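Histarby Bulk Food Dispenser, Wall Series

Gravity-feed dispenser for dry wholefoods in grocery and co-op bulk aisles. Suitable for rice, lentils, rolled oats, nuts and most pulses. Not suitable for flour, icing sugar or sticky dried fruit.

Models
Ballow 500: 500 mm high, single outlet
Ballow 1000: 1,007 mm high, single outlet
Ballow 1000T: 1,206 mm high, twin outlet

All models fit Nindus rail. Rail and end caps are sold separately. The hopper lifts out for washing without removing the bracket. Wash by hand in warm water and dry fully before refilling. 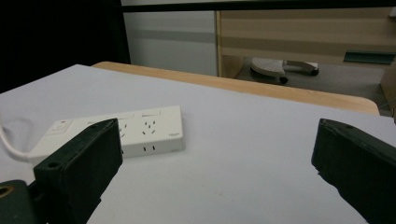

White power strip with rocker switch, on tabletop.

The dispensers need no power. The optional Figueroa shelf light has its own plug pack and should be connected to a switched outlet away from the washing area. One plug pack runs one light.

Label holders take standard shelf tickets. Coloured handles (green for organic, grey for conventional) may be ordered in place of black at no extra charge.

Minimum order is one unit. Cartons are packed singly. Trade pricing applies to account customers only.

Specifications current at 30/10/2018. The earlier bracket was discontinued in July and does not fit these models.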